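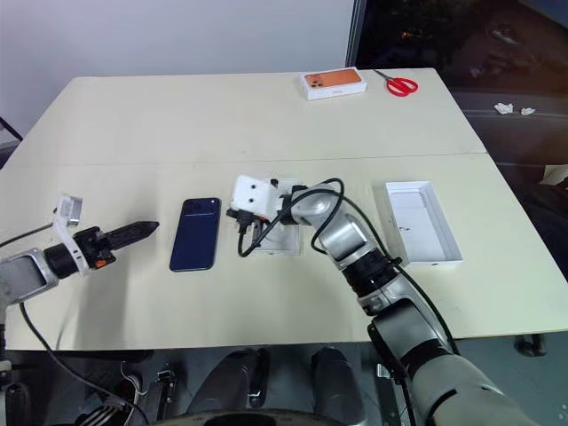
Fig. 1. Smartphone, face down on a cream table

Print this page | E-mail this page

Visitor Attractions, week 2 – timed entry and how it gets sold
Last updated: 16 October 2018

Carrying on from the Birnola Castle reading. If you haven't done it, do it before the seminar, the tables at the back matter more than the text.

Why time slots at all?
Old system at Birnola: one ticket, valid all day, turn up when you like. Coaches arrive mid-morning, everybody wants the great hall first, queue goes back over the bridge. By late afternoon the place is half empty. Same number of people, badly spread.

Busiest day in the case study (a Saturday in July) was 3637 visitors. The house can take 500 inside at once. Gardens can absorb far more. So the pinch point is the front door and the first staircase, and car parking hardly comes into it, whatever the local paper said.

Terms – learn these
Capacity: how many the building can hold safely and still be pleasant. Two different numbers! Exam scripts mix them up every year.
Dwell time: how long people stay. Entry slots don't control it. Birnola average is a bit under two hours in the house.
No-shows: paid but never came. Higher when the ticket is cheap or bundled with something else.
Walk-ups: bought at the gate on the day.
Reseller allocation: slots held back for outside sellers, handed back if unsold.

Resellers
Birnola works with two. Urier sells single entry online, takes comission per ticket. Luik sells day trips, coach and guide included, and buys its slots in advance at a lower rate.
Urier – flexible, unsold places go back to the castle the evening before. Risk stays with the castle.
Luik – money up front, but the castle looses control of the price the visitor sees. Luik guests don't always know which part of the day is the castle and which is the coach, so complaints land at the wrong desk.
Question of who gets the morning slots. Luik wants all of them. Think about what the castle gives up if it says yes. 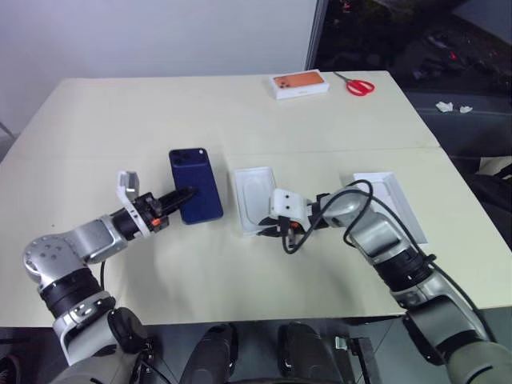 Fig. 2. Dark blue phone, white plastic phone-box tray to the right

"Skip the queue" wording
Careful. Priority entry normally means a separate line for tickets, bag check is still the same line for all. Visitors read it as no waiting. Nornosell Abbey changed its wording to "entry within your half hour" and refund requests fell by roughly 50 in a season. Small site, so don't over-read it.

Also at Nornosell – audio guide moved from first room to the courtyard. People stopped blocking the doorway to fiddle with headphones. Cheap fix, worth quoting in the essay.

For the seminar
Bring a one-page slot plan for Birnola for a summer Saturday. Say how many per half hour, how many held for each reseller, how many kept for walk-ups. Show your working, rough is fine. Members and school groups need to fit somewhere too – most plans last year forgot the schools completely.

Reading: case pack sections on pricing and arrivals. Skip the appendix on catering, we do that later in term.

Contact the module office | Copyright, Visitor Attractions teaching team | Back to top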